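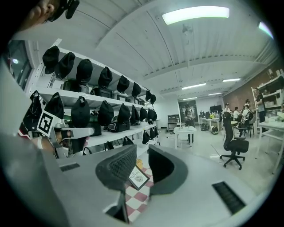

By Kirsty Pryor | Visits | May

Back from the open day at Stukenis, the tea packers out past Zalermont. Typing this up on the train so excuse the state of it.

Got there just after 9 a.m. Parking a nightmare, go by bus. Sign in, hairnet, sticker with your name on. Viola Melis took our group, she runs the blending side and talks fast, I missed half of it over the sieves.

Blending first. Big drums turning very slowly, smell of bergamot so strong my eyes went. They do 45 blends now, up from a lot less when her father-in-law had the place. Most are small runs for cafes. Breakfast tea still pays for everthing else, she said, and the fruit ones come and go with fashion. Hibiscus on the way out. Good.

Then tasting. Long counter, white cups, spoons, spit bucket. Bohdan Horobets showed us how to slurp properly and it is LOUD. Same leaf brewed 2 minutes and then left to stew, side by side. I've been stewing mine for years. Liked the smoky one from Kushnir best, wasn't for sale yet, typical.

Lots of questions by this point. One I wanted answering myself, so I got Bohdan on the way out of the tasting room.
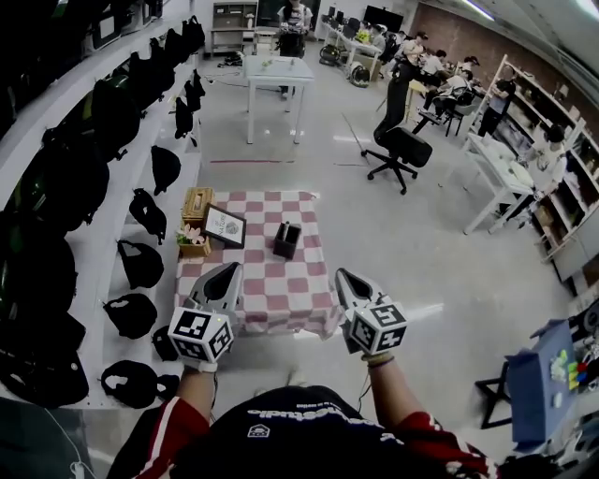

How long does loose tea keep once the bag is open?

Black tea is fine for a year or so if it's in a tin with a tight lid, away from the stove. Green goes flat much sooner, so buy small bags and drink them up.

After that the packing line, which was stopped for lunch, bit of a shame. Béla Antal talked us through it anyway. Paper bags with a plant-based lining, they switched last spring and had weeks of split seams before it settled down. He had a whole box of the bad ones to pass round. Some 200 cases go out on a normal day, more before Christmas obviously.

Shop at the end. Prices a little under what you'd pay in town, and the broken-leaf bags are a steal if you don't mind a dusty cup. I came away with
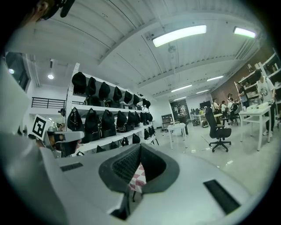

two of the Assam, one mint, and a Woso strainer to replace the one I melted. Card machine was down for a while so bring cash. Cafe does a decent cheese scone but they ran out by 1, and the line for the restrooms was worse than the one for the tasting. Next open day is in the fall, booking through their site, groups fill up quick. Wear flat shoes, the stairs up to blending are steel and steep. Ask for Bohdan's tour if you get teh choice.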